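Search this site Enter keywords Go

A day at the Gumville open studios

Posted 24/07/2020

Print this page | E-mail this to a friend

I'd been meaning to get out to Gumville for the open studios for years and kept finding excuses, mostly to do with the car. Last September I finally went, and I've been promising to write it up ever since, so with not much else on the calendar this winter I've dug out my notebook.

The main thing I wanted to see was the lino and woodcut workshop in the old dairy at the end of the Praststead road. The building went up in 1949 and still smells a bit of it, if you know what a dairy smells like on a warm morning. These days it's shared by 7 printmakers, most of them working in what they call the village style – farm animals, harvests, weddings, a lot of roosters. I'm very fond of a rooster, so I was happy before I got past the front door.

Luana Fontes runs the place and she gave the morning tour. She grew up with the little printed pamphlets that get pegged on a line and sold at markets in the north-east of Brazil, and her own blocks come straight out of that tradition: thick black outlines, no shading to speak of, everybody's eyes a bit too large. She cuts in pear wood when she can get it and in whatever was lying in the shed when she can't. I asked how she decides where to start on a block and she said always with the eyes, and if the eyes are wrong she turns the block over and uses the back.

We each got to pull a print off one of her old blocks, a woman carrying a goat. Mine came out grey on one side because I was timid with the roller. The lady next to me put on so much ink that the goat vanished altogether! Luana held it up and said she'd seen worse from people who'd paid for the long course.

After that there was a tea break, with very good lamingtons, and then you could wander through the other rooms by yourself. The paper store was my favourite. They have a plan chest from a bloke called Mendonça who used to print calendars, and it's still full of his proofs, some 755 of them, all harvest and feast day pictures in red, black and a mustardy yellow. You're allowed to open the drawers if you've washed your hands. I spent far too long in there and missed the first half of the carving demo. 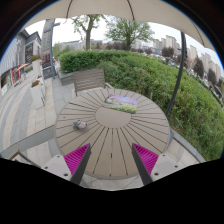 Tatiana Šimko didn't agree with me about the calendar proofs, and told me so over lunch. She reckoned the colour was only put in to please the shops, and that the black key block by itself was always the stronger picture. If I wanted to see what Mendonça could do, I should go back and look at the ones he'd never bothered to colour. Well, I went back and looked, and I'll grant her the one with the ploughing team. The feast days I still want in red.

The afternoon was a talk on Pindico, the printers' fair that used to travel around the district before the war. I'd never heard of it. Families would bring their own blocks and swap them, so the same donkey turns up in prints from towns a full day's ride apart, with a different saddle recut onto him each time. The speaker had 4 of these donkeys side by side on a slide and you could follow the crack in the wood getting longer from one to the next. I could have listened to another hour of that, but the projector got very hot and they had to turn it off.

A few practical bits if they run it again. Parking is in the paddock and it's soft after rain, so wear boots. The workshop takes cash only, and the cheaper prints (the small birds, mainly) were gone before lunch. There's no lift to the upstairs gallery, but Luana will bring a folder down to you if you ask at the desk. Kids are welcome in the inking room and they do get filthy.

I came home with a rooster, naturally, and a two-colour wedding procession that I couldn't really afford. The groom has six fingers on one hand and I didn't notice until I'd got it framed. I rang the workshop to ask about it and was told that he has six fingers in every copy, and that the bride's brother, if I cared to check, has no feet.

E-mail this to a friend | Print this page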